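Soltura Opens Desktop Computer Refurbishing Program

April - Soltura, in partnership with the Vasiliu Foundation, today announced a program to repair and reuse desktop computers retired from local offices. Towers will be opened, inspected and sorted by part at the Prandodeck workshop. 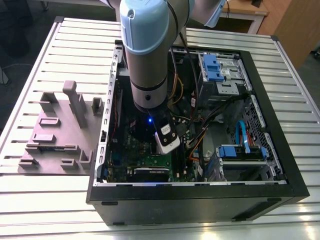 Page 4

Each tower is laid on its side so that the motherboard, drives and cables can be reached from above. Blue plastic latches and release tabs mark the places where drives are held. Cables are checked before any part is taken out.

The program will accept towers from nine offices in its first season. Memory and processors will be cataloged separately - a board with an empty socket and open memory slots may still be matched with parts from another machine.
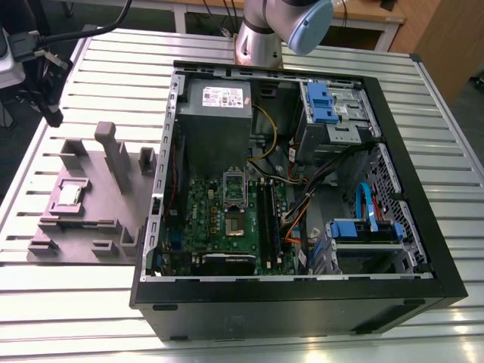 How to Take Part

Offices may register through the Prandodeck front desk until 4 p.m. on working days. Storage drives should be erased before delivery. Completed computers will be offered to seven public reading rooms under the Plorkivum lending plan.

Media inquiries: Soltura Press Office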